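装卸台边上的手臂
一群业余的人，在共享工坊里造一台会收线的机器

文／本刊特约

先说线。

工坊里最烦人的东西。电源线、数据线、延长线，用完往桌上一扔，第二天就是一团。Kendra Beaudoin 管这叫“长头发”。她从前做舞台灯光，收过的线比在座的人加起来都多，所以去年大家讨论下一个项目做什么，她只说了两个字：收线。

于是就有了 Stedarik。

名字没什么含义，Adelino Cardoso 在纸上乱写写出来的，念着顺口，就用了。两条臂，一个底座，一台旧电脑，一堆打印件。要做的事情只有一件：桌上有一根散线，把它盘好，插头留在外面，放下。

听上去像周末就能做完。做了一年多，还没完。

地方

工坊叫 Novham，租的是一栋旧仓库的半边。另外半边还在走货，叉车进进出出，白天卷帘门开着，夏天热，冬天更别提。会员交月费，工具共用，桌子先到先得。车床一台，激光切割机一台，打印机四台，其中能用的要看当天运气。

我去的时候是2018年7月。门口的风扇对着人吹，吹出来也是热的。Johannes Van Wyk 蹲在地上拧底座螺丝，头也没抬，说你坐，随便坐，别坐那个箱子，里面是电机。

没有椅子。站着聊。

钱

预算2000欧，四个人凑的。不多。市面上像样的协作臂一条都买不到，更不用说两条。所以全部自己来：关节用二手舵机，连杆用铝管，外壳打印。减速器最费钱，头一批买便宜的，背隙大得能听见响，咔哒、咔哒，Johannes 忍了两个星期，拆了，换。

换完钱花掉一大半。后面就是东拼西凑的日子。电源是拆机的，急停按钮是 Adelino 从一台报废包装机上卸下来的，又大又红，拍下去很有快感。底座的钢板是隔壁仓库给的，条件是帮他们修好一台打包机。修了。

账记在墙上一张纸上，Kendra 的字，圆珠笔。最后一行写着：扎带，再买。

为什么是线

我问 Rosário Louro 这个问题。她写代码，白天在一家做仓储软件的公司，晚上过来。她想了一会儿。

“杯子你抓起来还是杯子。线你抓起来就变了。”

就是这么回事。硬的东西，知道了位置和朝向，剩下的可以算。线不行。你捏住一头，另一头往哪儿甩，自己跟自己缠不缠，跟它昨天怎么放的有关，跟天气也有关。冷天橡胶皮硬，盘出来的圈老想弹开；热天软，软得往下塌。Rosário 最早想老老实实建模，把线当成一串小段，每段算弯曲算扭转。写了一个春天。仿真里漂亮极了，一上真机，第一圈就散。

模型没扔，留着，文件夹名字叫“四月”。因为是四月放弃的。

后来换路子：看人怎么收。

看手

这一段我觉得是整个项目里最有意思的部份。

收线，人人都会，问谁谁都说不清。Adelino 的说法是“就这么绕啊”，一边说一边手就动了，三秒，盘好。再问一遍，动作不一样了。他自己也吓一跳。

他们就一遍一遍收，收给机器看。同一根黑线，散开，盘上，再散开。不同的人，不同的习惯。Kendra 用舞台上的手法，一正一反，顺着线的劲走，抖开不打结。Johannes 是死绕，绕在手掌上，越绕越紧。Rosário 手小，圈也小。录了271段。够不够？不够，Rosário 说，但是先用。

录多了慢慢看出门道。比如左手几乎不走，它是个架子，手指扣住上面那几圈，拇指往里顶；右手才是干活的那只，送线，找插头，捏住。再比如人几乎从来不在桌面上收线，都要提起来一点，让圈自己垂下去，垂成个歪歪的椭圆。重力帮你理。机器一开始不懂这个，它贴着桌子绕，像在擦桌子。

改。把起手高度抬了几公分，成功率一下就上来了。Rosário 说那天晚上她给所有人发了消息，凌晨，没人回。

还有插头。插头是最后一步，也是最容易出事的一步。人捏插头不看的，指尖一滑就知道到头了。机器没有这种指尖。他们试过在夹爪上贴薄膜压力片，贴一次掉一次，胶不行；后来干脆让相机去找，黑线黑桌子，找不到。又是一个星期。

换个桌面颜色不就行了？我问。

Johannes 终于抬头了。“那就是作弊。”

Kendra 在后面说：“我说换的。没人听我的。”

两派

这里得说一下吵架的事。

工坊里对 Stedarik 的态度分两派。一派觉得好，愿意借桌子、借人、借线。另一派觉得两条臂占地方，占了一年，收的还是同一根线。木工那边有个老会员 Declan Ó Dubhghaill，话说得最直：你们花一年教它的事，我孙女一下午就会了。

他说得没错。四个人谁都没反驳。

不过 Declan 后来还是来帮忙了。他嫌夹爪难看，打印件层纹一道一道，夹线打滑，就用边角的梨木削了一副指套，内侧开了浅槽。槽的弧度是拿线比着一点点刮的。装上去，不滑了。现在那副指套还在用，左臂上，右臂是后来照着打印的，差一点意思。

问他怎么想通的。他说没想通，看着难受而已。

坏了的东西

按顺序记一下，他们让我写的，说别光写好的。

第一版腕关节，断。打印方向错了，层间一掰就开。

第二版腕关节，没断，但线束从外面走，转两圈就把自己的线缠上了。一台收线的机器，被自己的线捆住。这一条视频在会员群里传得最广。

电源，烧过一次，味道三天不散。烟雾报警器没响，随后大家顺便换了报警器。

限位，写反过一次正负号。右臂把左臂推下了桌。所幸桌不高。从那以后开机之前有个规矩，一人手放急停上，一人念清单，念完才上电。清单贴在柜门里面，第4条用红笔圈了：再看一遍符号。

软件方面，Rosário 拒绝列。太长。

现在能做什么

慢。先说慢。人收一根线几秒钟，Stedarik 要两分钟上下，中间还会停住，两条臂悬在那儿，像在想事情。大家管这个叫“发呆”。发呆的时候不能催，你一碰桌子它就从头来。

但是会收了。散线放上去，左臂提，右臂绕，一圈，一圈，最后插头露在外面，放下。不算好看，圈有大有小。我看了六回，成了四回。没成的两回，一回线从左边滑出去，另一回在找插头那步停住不动了，Adelino 伸手拍了急停，嘴里骂了一句，接着又笑。

有公司来问过。Virág，做线束加工的，来了两个人，看了一下午，问能不能快十倍。不能。问什么时候能。不知道。人家挺客气，喝了咖啡走了。Kendra 觉得该跟进，Johannes 觉得算了，两人为这个有几天没说话。我在的时候说话了，但没说这件事。

图纸和代码打算放出来。什么时候放，看 Rosário 哪天把注释写完。她说快了。其他三个人都没接话。

接下来

换线。这一年用的都是差不多粗细的黑电源线，下一步是扁的、细的、带弹簧圈的那种老电话线。Adelino 收了一盒，各种各样，从跳蚤市场论斤买的。盒子上写着 Prestel，不知道原来装什么。

录制还得重来。每换一种线，人的手法也跟着变，粗的用手掌，细的用指头，扁的干脆是叠不是绕。所以又回到老样子：站到桌子前面，把线散开，收上，散开，再收。Kendra 排了个表，谁哪天录多少段，贴在账目那张纸旁边。Declan 的名字也在上面，他自己说不知情。

走的时候快八点了，天还亮，隔壁最后一车货刚卸完。Johannes 问我要不要录一段。我说我收线很难看。他说难看的也要。

我收了。圈一大一小，插头捏在右手里，不知道该往哪儿塞。Rosário 在电脑后面说，好，别动，就这样，再来一遍。

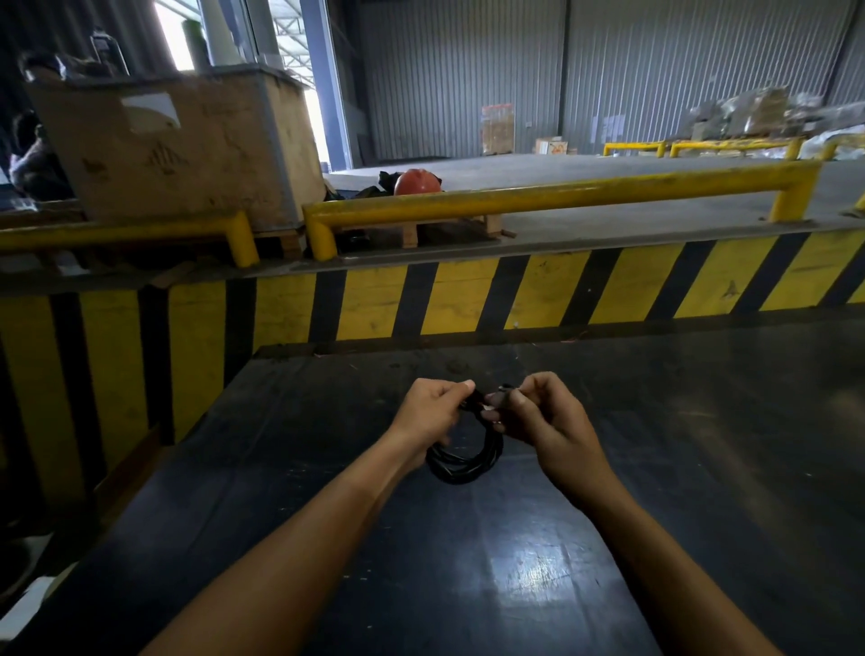

双手盘线，右手捏住插头。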